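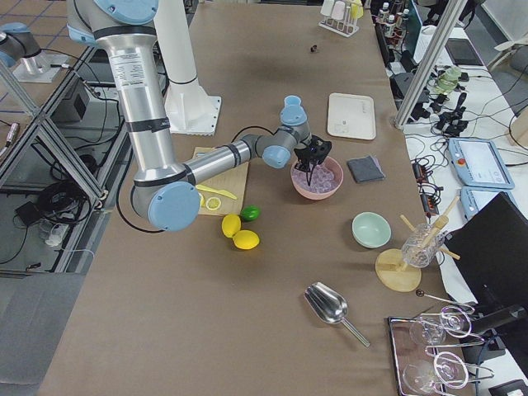

Prultedier will decide in January whether to pay for a second pair of robot arms for its test kitchen in Piltgate, the company told its staff. The first pair is used for preparing cold drinks: taking ice from a bowl, handling lemons and limes, moving glasses.

Hervé Gaillard, who is in charge of equipment purchases, said that the arms themselves are the easy part of the budget. The last plan forgot many small items, such as spare gripper fingers, mounting plates and longer cables, and these took almost 19 percent of the money. "We wrote a price for the robot and we did not write a price for the table," he said.

The new plan has 93 lines. It compares two offers, one for purchase and one for a lease from the supplier Cendside, with service visits included. Under the lease, Prultedier would pay 1167 euros a month for each arm. Mr. Gaillard prefers the lease for the first year, but the finance department has asked for a full comparison over a longer period.

A smaller request, for plastic knives, bowls and ice scoops, was already approved. The Hennessy site, which also wants to work with drinks, will have to wait until the Piltgate decision is made.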